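Plarnix Startseite Leistungen Werkstatt Über uns Kontakt

Über uns

Plarnix ist ein Betrieb für die Aufarbeitung und Zuarbeitung von Brettern, Tischplatten und Arbeitsflächen mit heller Sichtseite. Gegründet wurde die Werkstatt von Vikas Sisodia, gelernter Tischler mit Schwerpunkt Oberflächentechnik. Für Materialprüfung und Einkauf ist Nneka Balogun zuständig, Holztechnikerin und seit dem Umzug in die Halle am Kanal Mitinhaberin.

Der Betrieb arbeitet für Küchenbauer, Ladenbauer und private Auftraggeber. Serienteile werden nicht gefertigt. Jede Platte erhält bei der Annahme eine Auftragskarte mit Maßen, Holzart soweit bekannt, vorhandener Beschichtung und gewünschter Endbehandlung. Die Karte bleibt bis zur Auslieferung beim Werkstück. Im Archiv liegen derzeit 3.902 abgeschlossene Karten.

Arbeitsbereiche

Die Werkstatt gliedert sich in Annahme, Maschinenraum und Oberflächenraum. Maschinenraum und Oberflächenraum sind durch eine Schleuse mit zwei Türen getrennt, die Absaugung läuft in beiden Bereichen über getrennte Stränge. Zugeschnitten wird auf einer Formatkreissäge, geschliffen auf einer Breitbandmaschine und anschließend von Hand mit dem Korkklotz. Kanten werden gerade belassen oder auf Wunsch mit einer Fase von 2 mm versehen. Runde Profile bieten wir nicht an.

Im Oberflächenraum werden Öle, Seifenlaugen und wasserbasierte Lacke verarbeitet. Standardöl ist Brolska in der farblosen Einstellung. Für helle Flächen, die möglichst wenig nachdunkeln sollen, wird eine weiß pigmentierte Variante eingesetzt, deren Anteil vorab an einem Reststück bestimmt wird.

Beurteilung der Maserung

Vor dem Zuschnitt wird die Sichtseite bei Streiflicht geprüft. Maßgeblich sind der Faserverlauf, die Lage der Fladerung und der Farbunterschied zwischen Früh- und Spätholz. Schlichte, gestreifte Zonen werden bevorzugt an den Rand gelegt, Bögen und Ovale nach Möglichkeit in die Fläche. Verläuft die Faser schräg zur späteren Kante, wird das auf der Auftragskarte vermerkt - beim Hobeln und beim Putzen der Kante ist dann die Arbeitsrichtung zu beachten. 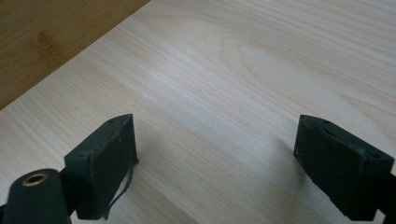
Helle Sichtfläche mit ovaler Fladerung, dahinter eine honigbraune Fläche.

Der Farbabgleich mit angrenzenden Bauteilen erfolgt durch direktes Anlegen. Auftraggeber werden gebeten, ein Muster der vorhandenen Fläche mitzubringen, Kantenlänge mindestens 30 cm. Fotos genügen für die Farbbestimmung nicht. Bei furnierten Platten wird zusätzlich die Deckschicht an der Schmalseite gemessen. Liegt das Ergebnis unter dem intern festgelegten Grenzwert, wird ausschließlich von Hand geschliffen.

Schliff und Endbehandlung

Der Schliff erfolgt in 3 Stufen, jeweils in Faserrichtung. Zwischen den Stufen wird abgesaugt und mit einem trockenen Tuch nachgewischt. Vor der letzten Stufe wird die Fläche gewässert, damit sich die Fasern aufrichten. Das Öl wird mit dem Pad aufgetragen, der Überstand nach der auf dem Gebinde angegebenen Einwirkzeit abgenommen. Geölte Platten lagern liegend auf Leisten, niemals aufeinander.

Kratzer quer zur Faser, Wasserringe und alte Wachsschichten lassen sich in der Regel entfernen. Tiefe Druckstellen in furnierten Flächen werden nicht ausgeschliffen. In diesem Fall legen wir ein gesondertes Angebot für eine Ausbesserung oder einen Austausch der Platte vor.

Material und Lieferanten

Schnittholz wird über die Holzhandlung Ogbonna bezogen, Plattenware über Wirkex. Eingehende Lieferungen werden im Klimaraum gelagert und erst nach Messung der Holzfeuchte freigegeben. Restabschnitte werden nach Holzart sortiert und als Musterstücke abgegeben. Im Dezember bleibt die Annahme wegen Inventur geschlossen - Abholungen sind in diesem Monat nach Absprache möglich.

Ansprechpartner

Werkstatt und Oberfläche: Vikas Sisodia
Material, Muster und Angebote: Nneka Balogun

Diese Website verwendet Cookies, die für den Betrieb der Seite erforderlich sind. Einstellungen Akzeptieren

© Plarnix Kontakt Impressum Datenschutz Nach oben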